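Dec 19, 2021
Notebook, comedy workshop (Stiltville room)

Today I worked only on the opening five minutes. The old opening, with the bank and the umbrella, I have now performed since May and I am tired of it. I think the audience hears that I am tired. So it goes to the end of the set or it goes out.

New opening, version 6: the story of the wrong funeral. I read it aloud with the timer. It is too long before the first laugh. In the recording from Brakum the first laugh came late, and it was a polite one. I want to move the line about the sandwiches to the front, before I explain whose funeral it was.
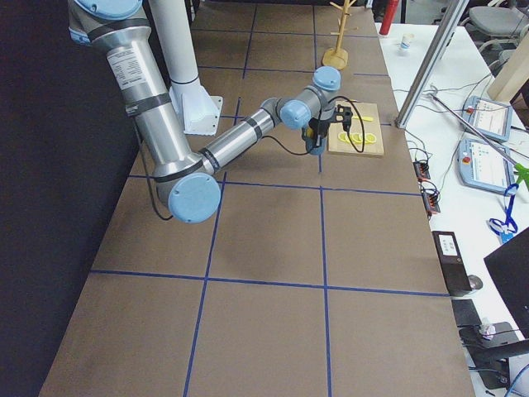
Second problem is the word "deceased". I like it because it is stiff, but with my accent people hear "diseased", and then half of the room laughs at a different joke. I tried "the dead man". It is shorter and the stress falls at the end, where I need it. Keep "the dead man".

Also I cut two adjectives from the description of the priest. I miss one of them. Maybe it comes back.

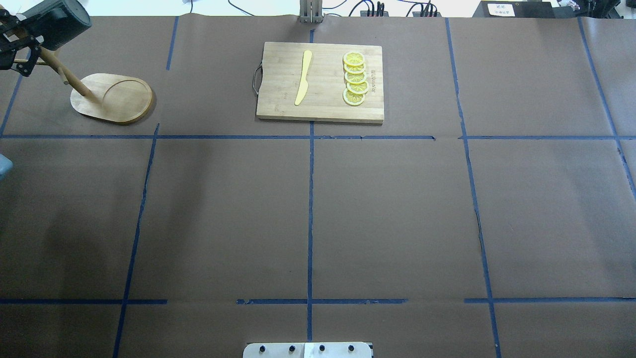 About one-liners. I have now 709 in the card box, and when I read through the S section I found the same joke three times with different animals. The goat is the best. The swan has a good rhythm but the swan is not a funny animal in English, or I did not find out how. I took the other cards out and wrote "goat" in red on the one that stays.

For the spring program at Siregar they want clean material, 7 minutes. I counted what I have that is clean and also good, and it is around four. The hotel breakfast piece could be stretched, but when I stretch it I start to do the voice of the waiter, and the voice is not good enough to stay in for so long.

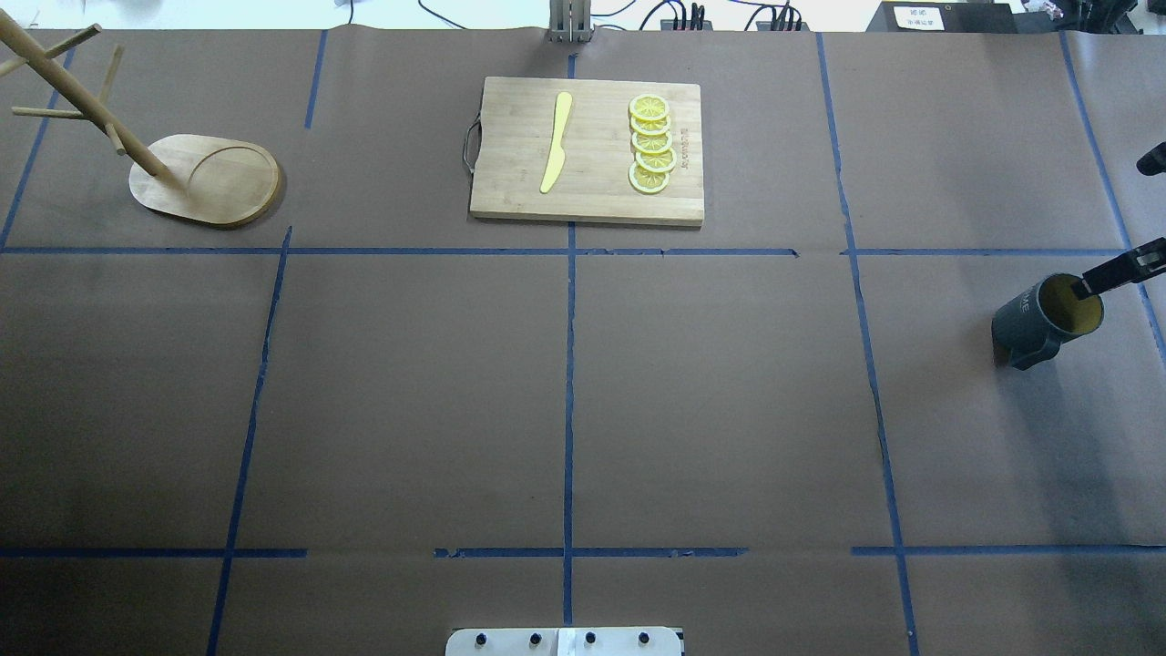 Work table, squares taped.

Callback test: the sandwiches return in the dentist story. On paper it looks forced. Spoken, with a pause before "egg", it works for me, but I am a bad judge after so many readings. To check in front of people at the Jistine open stage, and to record from the back of the room this time, so that I hear the laughs and not my own breathing.
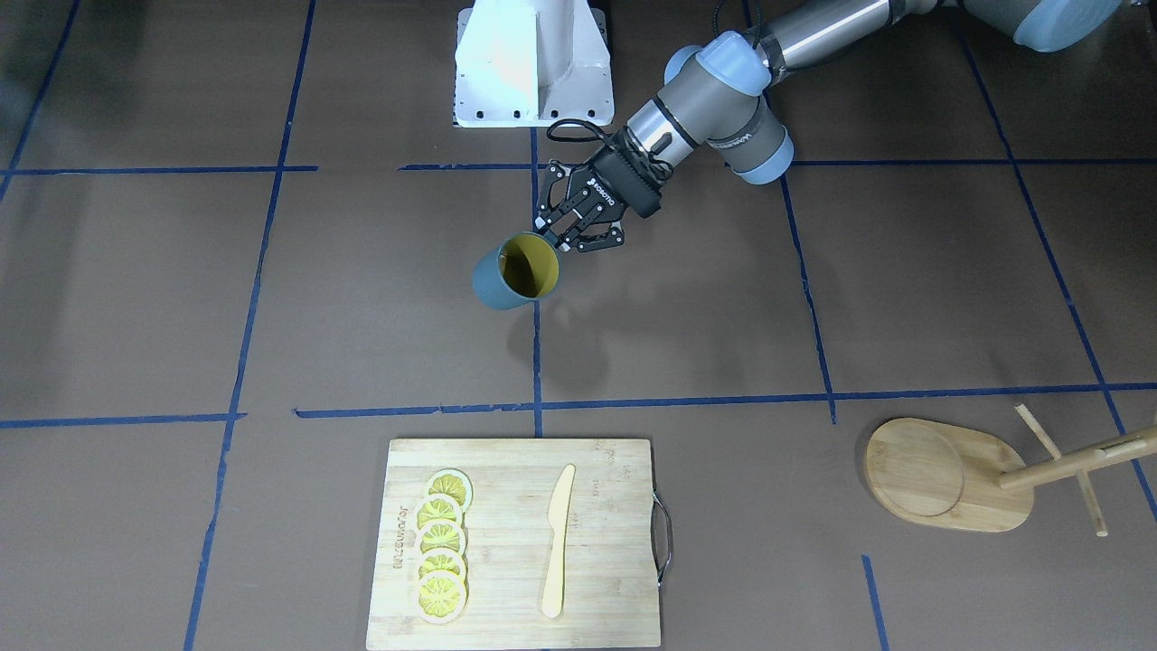
Remark written in the margin by a colleague: I would not pause before "egg". Say it fast, like you are ashamed of it, and pause after. And please keep the swan.

I tried it fast. It is better, I must admit. The swan stays out for now, but I put the card back in the box behind the goat.

To do: type version 7 without the umbrella, learn the first page by heart, find a shorter way to leave the church.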